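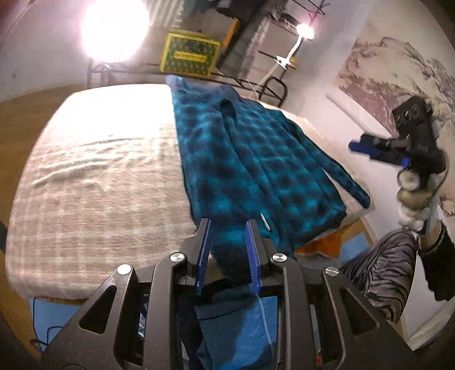
# Chapter 3: Reading the Shape of a Team

A soccer lineup is usually written as a row of numbers, such as 4-4-2 or 4-3-3. The goalkeeper is left out. The first number gives the defenders, the last gives the forwards, and whatever is in between covers the midfield. The numbers describe where players stand when the game is calm, and in most matches that is a small part of the 90 minutes.

This chapter looks at how a team's shape changes when it wins or loses the ball. We use one match throughout, a league game between Darnitz and Mesier that ended 2–2. Both coaches, Rekha Rana and Anselmo Palomino, named a 4-4-2 on the team sheet. All 22 starters lined up that way at kickoff – and within a few minutes the two sides looked very different.
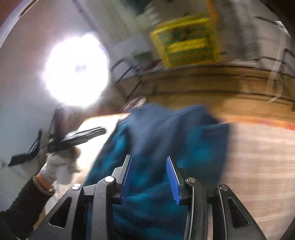 Darnitz pushed both fullbacks high. When they had the ball, one central midfielder, Vikas Mishra, dropped between the center backs, so the back line became three players. Mesier kept their back four flat and narrow and left the wide areas open until the ball arrived there.

## 3.1 Shape with the ball

A team in possession wants space between its players. Wide players stay near the touchline, which forces the defense to stretch or to leave someone free. The cost comes later. If the ball is lost while the fullbacks are forward, the space behind them is open, and Mesier's first goal came from exactly that position.

Before reading on, look at the passing chart in Appendix B. Mark each player's average position in the first half, then draw a line through the defenders. Keep your drawing – you will need it again in Section 3.4, where Sneha Yadav comes on as a substitute and Mesier change to a back three.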